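Betreff: Re: [Wanderliste] Wasska-Hütte und Umgebung im Dezember?
Datum: 2. November 2019
Von: Dezső Kiss

Hallo zusammen,

bin gerade erst zum Lesen gekommen, wir waren ja selber bis gestern unterwegs. Ich zitiere mal das Wichtigste aus der Anfrage:

> Wir wollen im Dezember für ein paar Tage ins Wasska-Tal, zu viert,
> zwei davon eher gemütlich unterwegs. Kommt man ohne Auto hin? Und
> lohnt sich der Weg nach Lovby, wenn schon Schnee liegt?

Ohne Auto geht es gut! Ihr fahrt mit der Bahn bis Dodico und steigt dort in den Bus 27 um, der hält direkt vor dem Bahnhof (nicht auf der Rückseite, da steht nur der Schulbus). Bis Lovby sind es 14 Haltestellen, und auf der linken Seite habt ihr die schönere Aussicht auf den Fluss. Abends würde ich mich auf nichts verlassen, der letzte Bus fährt im Winter schon am späten Nachmittag zurück.

Geschlafen haben wir in der Pension Győri, gleich unterhalb der Kirche. Kein Luxus, aber breite Betten, und es ist so still, dass ich am ersten Morgen glatt das Frühstück verschlafen habe :-)
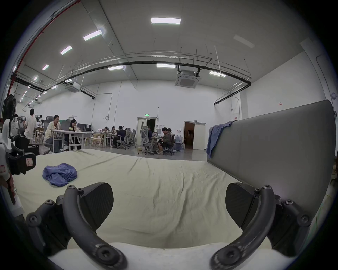 Marlies schrieb dazu gestern noch, bei Győri müsse man im Dezember unbedingt vorher anrufen, auf Mails komme wochenlang nichts. Kann ich nur bestätigen, bei mir hat es auch erst am Telefon geklappt.

Zum Weg selbst: Von Lovby bis zur Wasska-Hütte sind es 200 Höhenmeter, das schaffen auch die Gemütlichen. Der untere Teil führt durch Buchenwald und ist breit wie eine Forststraße, danach wird es kurz steiler und bei Eis ziemlich rutschig. Nehmt Grödel mit, die wiegen ja nichts. Der Wegweiser mit der 101 ist übrigens verdreht und zeigt in den Bach, ihr müsst da rechts halten und über die kleine Brücke. Wir sind natürlich erst mal falsch gelaufen...

Oben gibt es Bohnensuppe und einen Strudel mit Mohn, für den ich sofort wieder hochgehen würde. Bargeld einstecken! Wenn das Wetter nicht mitspielt, bleibt lieber unten und schaut euch die alte Mühle an, oder macht einfach einen faulen Tag im Zimmer mit Buch. Haben wir am dritten Tag auch so gemacht und es keine Sekunde bereut.
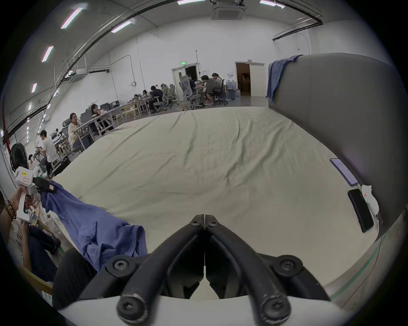

Henrik meint allerdings, die Mühle habe im Winter nur auf Anfrage offen, und man solle dann besser gleich nach Dodico ins Thermalbad fahren. Das kenne ich selber nicht, wir hatten die Badesachen vergessen. War von euch schon jemand dort und kann was zu den Preisen sagen?

Die Wanderkarte könnt ihr gern von mir haben, sie ist halt an den Falzen schon etwas durch. Schickt mir einfach eure Adresse, aber bitte direkt und nicht über die Liste.

Viele Grüße
Dezső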